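Sleep Loss Among Hospital Night Staff: A Conversation with Marleny Cabrera

Broken sleep is among the most frequent complaints raised by people who work nights, and among the least often treated. Marleny Cabrera, who directs the behavioral health service at Hostanstead Regional Clinic, has spent the past year measuring the problem among the clinic's own employees. She spoke with us in July.

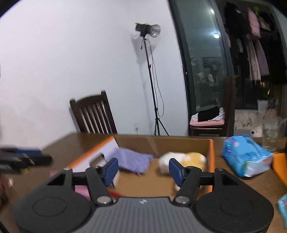
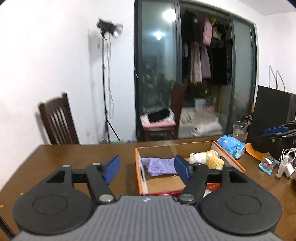 What the survey found

The service sent its questionnaire to 1,258 employees at the Hostanstead and Greltley sites and received 973 replies. Questions covered hours of sleep, use of caffeine and sleep aids, mood, and the length of the trip home.

"We expected the nurses to report poor sleep, and they did," Cabrera said. "We had not expected the same answers from the laundry and the kitchen. Those departments had never been asked."

Employees who moved between day and night shifts within the same week reported the lowest mood scores. Those on permanent nights did somewhat better, although many described feeling cut off from their families. Cabrera cautioned that the survey relied on what people remembered and could not show cause.

"A person who is already low may sleep badly for that reason," she said. "I would not want anyone to read our figures as proof that the schedule did it."

A pilot program

The clinic has since offered 200 places in a program of short group sessions, each lasting 90 minutes and held before the evening shift. The sessions teach a fixed wind-down routine, limits on daytime light, and ways to handle worry on waking. Boris Malý, a psychologist at the Greltley site, leads most of them.

Attendance has been uneven. Malý reported that the first groups lost members whenever a unit was short of staff – a difficulty he had raised with managers before the program began. "People were being called back to the floor halfway through," he said. "We now ask each unit to arrange cover in advance."

Scheduling

Cabrera would also like to see fewer rapid changes of shift. A proposal now before the clinic's administration would require two full days off between a run of nights and a return to days. Its cost has not been settled, and she declined to predict the outcome.

Asked what she tells employees who cannot wait for a new schedule, she was brief. "Speak to your doctor if it has gone on for more than a few weeks," she said. "Many of our staff have put up with it for years."

A second survey will go to both sites once the pilot groups have finished.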